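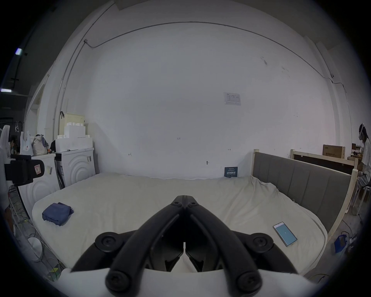
A phone and a folded dark blue cloth on the bed, beside the grey upholstered headboard.

The stockpot is the largest item in most kitchens and the one least often considered before purchase. Buyers tend to choose by price or by the size of the cupboard, and then find that the pot scorches onions or takes half the evening to come to the boil.

For this feature the Rivadeneira test kitchen compared pots from Raleck and Bikton, each with a capacity of 8 litres. Both were used for chicken stock, dried beans and pasta. The Raleck pot has the heavier base and browned vegetables evenly. The Bikton was quicker to boil and easier to lift when full, although its handles became too hot to hold without a cloth.
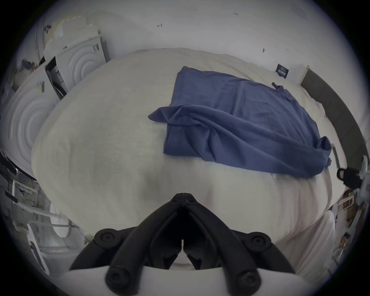
Capacity deserves some thought. A household of two seldom needs more than five litres, and a large pot filled to a third of its depth loses liquid quickly. Those who make stock in quantity should measure the distance between the hob and the extractor hood before ordering.

Lids are often sold separately. The Sindex glass lid, at 36 centimetres, fitted neither pot and is intended for the wider catering range. Both makers supply a steel lid of their own, and readers are advised to confirm that it is included in the price. 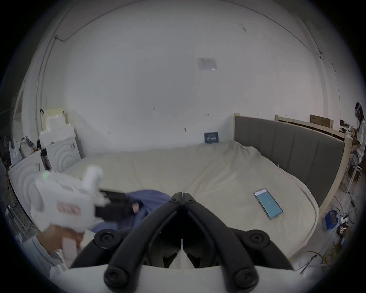 A hand in a light grey-blue sleeve, holding a white device with a small green light.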